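The Long Seam

Closing a straight cut is the first thing a trainee is taught and one of the last things a trainer stops correcting

Features | Skills and Practice

A suture needle is a short arc of metal with a point at one end and thread at the other. Everything about closing a wound follows from that arc. Pushed in a straight line, the needle widens the hole it makes and drags on the tissue beside it. Turned along its own curve, it leaves a track about as wide as itself.

At the Turance skills center, where the basic closure course runs from March, the first session is spent on this one motion. Trainees work on practice pads made by Dirkik, a supplier that sells them in three grades of firmness. The course uses the middle grade for the first week. The soft grade tears if the needle is levered, and beginners lever the needle.

The pad is cut along a printed line. The trainee then closes the cut with a running stitch, one continuous thread from end to end, and hands it in. It is marked on four points: distance of each bite from the edge, distance between bites, depth, and tension. Tension carries the most marks and loses the most.

Grip comes before any of them. The needle is held in the jaws of the driver a little past its midpoint, toward the thread end. Held too near the point, there is not enough needle left to pass through both edges. Held too near the thread, it rolls in the jaws or bends. The point should meet the surface at a right angle. A shallow entry gives a shallow bite, and a shallow bite closes the top of the wound while leaving a gap underneath.

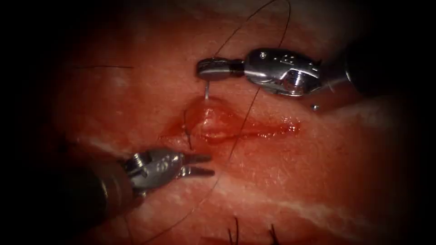 The forceps do less than most beginners expect. They lift an edge so that the needle can reach it, steady the tissue as the point comes through, and sometimes take the needle while the driver lets go and finds a new hold. They should not squeeze. Crushed edges heal poorly, and on a practice pad the marks of the jaws stay visible and are deducted. Between bites the jaws can stay open and close to the work.

Thread is the other half of the job. A running stitch starts with the full length to be managed, and a slack loop will find the point of the needle if it is allowed to. The usual advice is to clear the loop to the same side after every pass. Pulling thread through should be done in short draws, following the path of the stitch. A long pull at an angle saws at the hole.

Tension is set as the stitch is laid. Too loose, and the edges drift apart between bites. Too tight, and they pucker, and the tissue inside each loop is starved of blood. The edges should touch without ridging. Because the thread is continuous, an error at one bite is passed along to its neighbors, and a slack section cannot be corrected by hauling on the end. The stitch has to be walked back and taken up loop by loop.

The narrow end of a cut causes trouble of its own. The edges lie so close together that it is hard to tell whether the needle has caught both. The course manual, published by Rashti, asks for the last bites to be spaced exactly like the first. Trainees tend to stretch them once the end is in reach.

Pass marks at Turance are set on consistency. A trainee closes 10 pads, and 8 must meet the standard on all four points. Time is recorded but not scored until the second stage. The center has 3830 marked pads on file, kept in flat drawers and indexed by session, and they are used to check that one assessor's judgment matches another's.

Lirkitico, which supplies the center's practice thread, ships it on spools of 500 lengths. The Sunday group, which is the largest, gets through them fastest. Used thread is thrown out. Pads with a clean side are turned over and cut again.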